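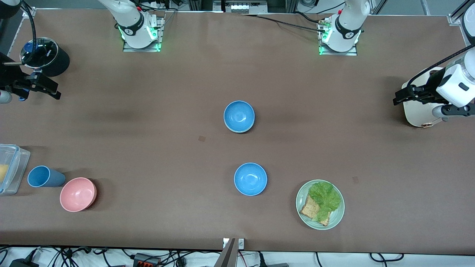 Brown tabletop, kitchen items, two white arms

Search the help pages Search Clear

Listing a co-first-author paper on an academic CV when my name is printed second

Tharushi Mridha

I'm a postdoc in virology and I'm redoing my CV for the Haque fellowship round. One of my papers has three of us marked as equal contributors, and alphabetical order was not used, so my name sits second behind a labmate who won a coin toss in a corridor. (I called heads. I have regretted it since December.)

The form at Kimthorpe wants publications split into "first author" and "other". My supervisor says put it under first. The departmental research office says put it under other. The form itself allows 1,000 characters of explanation, which seems like a lot of room to describe a coin.

Can I swap the order of the names so mine comes first, with an asterisk? And do I include the preprint separately, or does that look like padding? I have 11 papers in total, so padding is a temptation.

Debashish Munasinghe

Don't swap the names. I know people do it, and I know one journal in my field even said it was fine, but a reviewer who looks up the paper will find a different order from the one you've typed, and reviewers are not a generous species after their fifteenth application. Keep the printed order, bold your own name, put an asterisk on all three of you and write "*equal contribution" at the end of the citation. Then file it under first author. The asterisk is doing the honest work there, so make sure it survives the upload. The Pondbridge portal used to strip them out and left me looking like an ordinary second author for an entire grant cycle.

On the preprint: once the paper is published, list the paper only. If the preprint has data that got cut from the final version, mention it in the notes. Two entries for one study won't fool anyone who has ever written a CV, and they all have.

Check the funder's guidance before any of this. If it defines "first author" as first printed name, that settles it and you can use the 1,000 characters to grieve.

Fathima Mondal

I sorted mine by year and let them work it out. Got the fellowship, but that was a different one and there were only 3 applicants.

Lavanya Unnithan

Agree with Debashish about leaving the order alone. I'd add a line on what you did in the study (assays, analysis, whichever drafts you wrote), as the panel I sat on paid far more attention to that than to the headings. If the journal printed a contributions statement, your wording should match it. Also check that your ORCID record has the same title and year as your CV. Mine had a paper by a geologist on it for ages. Very good paper, too.

Last updated January 15, 2021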